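4.2 Listening order and the second-album effect

The most exciting result in our data came from a question we almost left out. Having asked listeners to rate the debut and the follow-up of the same independent act, we also recorded which of the two they heard first. Most earlier work on follow-up albums compares critics' scores, and critics nearly always meet the records in release order. Ordinary listeners don't. They find a band through a playlist or a friend, land somewhere in the middle of the catalog, and work outward from there.

Our 607 listeners were drawn from the Randmont panel and assigned to one of two orders. Each heard four pairs of albums in full, at home, over the course of May, and rated every track on a scale from 0 to 87. (The odd upper limit comes from the slider in the panel's existing app, and we kept it so that our ratings could be set beside the older Randmont ones.) After dropping sessions in which a track was skipped before the first chorus, we were left with 3608 complete album sessions.

In the release-order group, second albums were rated lower than debuts, just as the critic studies would lead us to expect. In the reversed group the gap closed almost completely, and for two of the four acts it flipped. We were delighted by how cleanly this showed up! The same songs, with the same mixes and the same running order, drew warmer responses when they were a listener's first meeting with the singer's voice. Whatever the "difficult second album" is, a good part of it seems to live in the listener's memory of the first.

The track-level ratings tell a richer story still. The drop in the release-order group is not spread evenly over the record. It gathers in the opening three tracks, where listeners wrote comments such as "slower than I wanted" and "where are the big guitars?", and it fades by the middle of side two. Closing tracks were rated the same in both groups. This fits the expectation account put forward by Woldegiorgis, in which a listener carries a template of the debut into the follow-up and lets go of it bit by bit.

Ballads behaved differently. They were rated higher on second albums in both orders, and the comments are full of praise for the singing. We had not predicted this and can only guess at the cause. One possibility is that the acts in our sample had simply toured more and sang with greater control. Another is that ballads are less tied to the sound of a particular debut, so the template has less to grip.
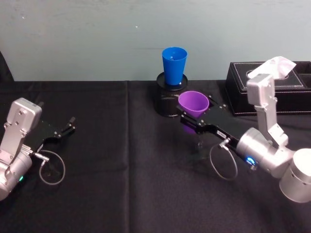

Figure 3. Two arms over a black cloth, with a blue and a purple plastic cup.

Two limits should be kept in mind. All four acts sing mainly in English and sit somewhere between folk rock and alternative, and the Skakberg catalog, from which we took three of them, leans toward guitar music. We would love to see the same design tried with hip-hop or electronic artists, where a second release may be a mixtape or a set of remixes and the idea of a follow-up is much looser. Second, we cannot say how long the order effect lasts. A smaller follow-up with 400 sessions from the Toton listeners, reported in Section 5, asks for a second rating after repeated plays.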